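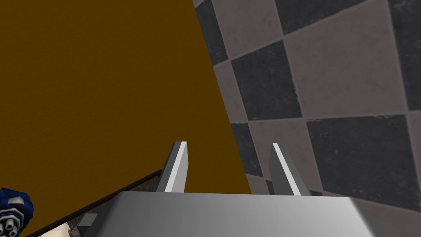

Figure 1. View from behind the gripper in simulation, fingers open and nothing held. The checkered tiles are the background that gave the segmentation step the most trouble.

Comparison of Two Camera Placements for Simulated Grasping
Project report, Robot Systems Lab
Wanda Ziółkowski
2 October 2023

1. Purpose

The project compared a gripper-mounted camera with a body-mounted camera for picking small objects from a table. All work was done in the Fledari simulator. No physical arm was used. The question was which placement gives the lower rate of missed grasps when the controller and the object set are held fixed.

2. Setup

The robot model is the Pundton two-arm platform. The room model, Prirnovach, was supplied with the course materials and was not edited except for the light level, which was lowered in July after the first test runs gave washed-out depth maps.

The controller is Xaba, version 3. It takes one color image and one depth image per step and outputs a target pose for the selected arm. Both placements used the same network weights. The camera intrinsics were changed in the configuration file and the extrinsics were recalibrated before each batch.

The gripper view (Figure 1) shows both fingers at close range but very little of the rest of the robot. The body view (Figure 2) takes in both arms and the table, at the cost of fewer pixels per object.

3. Procedure

Each trial started from a stored joint configuration. The controller was given a target object by name and allowed 52 steps. A trial was scored as a success if the object was off the table surface at the last step. Contact without lift was scored as a miss. Trials that ended in a joint limit fault were repeated once and then scored as misses.

There were 36 trials per placement. The logged runs gave 3,665 image pairs, all of which were kept, including those from repeated trials.

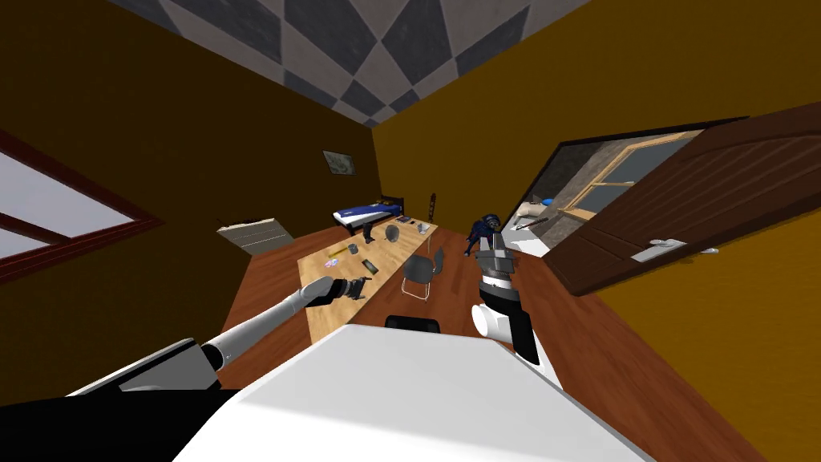
Figure 2. Body view. The left gripper is held above the near end of the table, short of the small objects. The horizon is strongly tilted.

4. Results

The gripper camera had fewer misses in the last part of the approach, when the fingers were already close to the target. It had more failures at the start. If the target was outside the first image, the controller often moved the wrist toward a tile edge and did not recover within the step limit.

The body camera rarely lost the target. Its misses came late and were mostly small lateral errors. Thin objects were the worst case. Dark objects were located reliably against the light wood, but the depth estimate at their edges was noisy and the fingers tended to close too high.

Tilt in the body view had less effect than expected. Rotating the image to level before inference did not change the ranking of the two placements. It did increase the time per step, and it was left off for the scored trials.

5. Sources of error

The finger edges in the gripper view carry bright highlights. In several runs the segmentation step labeled a highlight as part of the target. Masking the fingers with a fixed template removed most of these cases, but the template has to be redrawn for every finger opening. Only the fully open template was used.

The trial count is too small to separate the placements by object type. The random seed was not stored for the first batch, so those runs cannot be reproduced exactly.

6. Further work

The next test should use the body camera to choose the approach and switch to the gripper camera for the final segment. The switching distance would need to be tuned separately for thin objects. Configuration files and logs are in the project folder under the batch numbers.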